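# bedside-tidy

Recordings of the student robotics club for the Ploter exercise, in which the arm works at the bedside table. The set has 69 episodes and 2450 labelled steps. Radka Ristić and Emmanuel Massawe made the labels, and Gunther Rathjen checked them a second time.

Each episode has one folder with the head camera video, the joint values and a file `notes.txt`. Please read the notes before training, some episodes were stopped by hand and this is written only there.

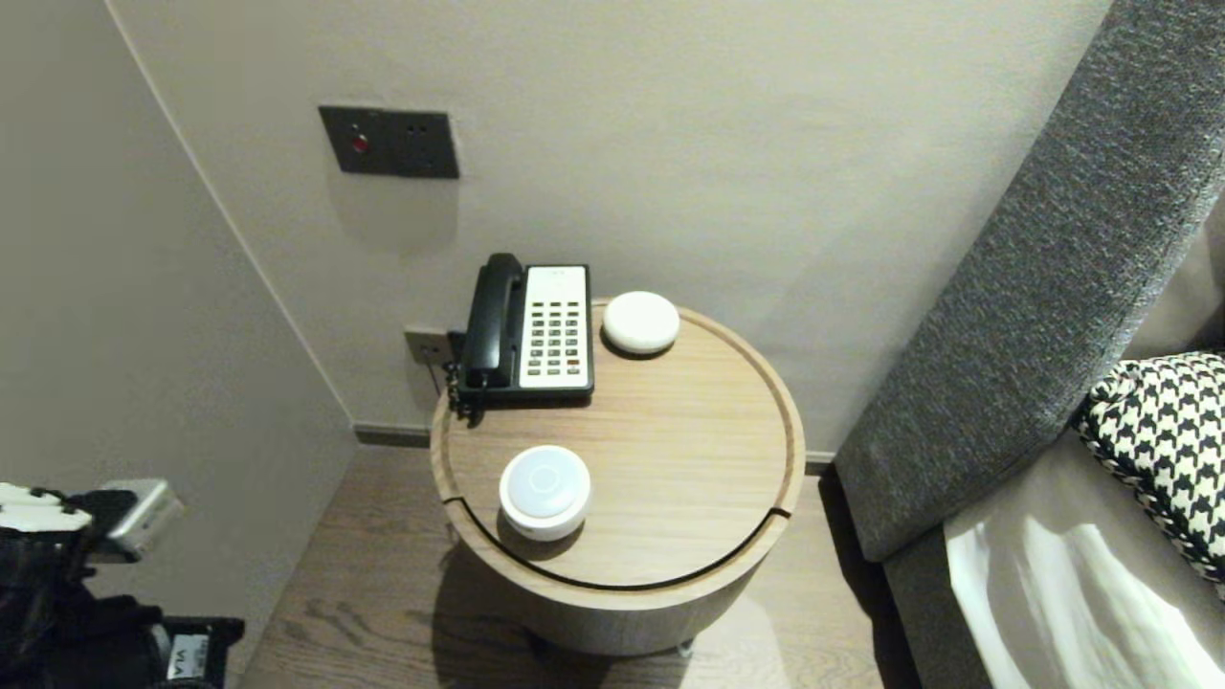

The labels use short names: `phone`, `dome_small`, `dome_large`, `table_top`. In the first version we wrote `dome` for both round objects and this made many mistakes, so version 2 has all names changed. Old label files will not load with the new script.

## Known problems

- The clock of the arm is 80 ms behind the video.
- Left and right are always from the side of the robot.
- The names `table_top` and `tabletop` are both still in use.

Questions about the labels go to Radka. Last change: 27 November 2025.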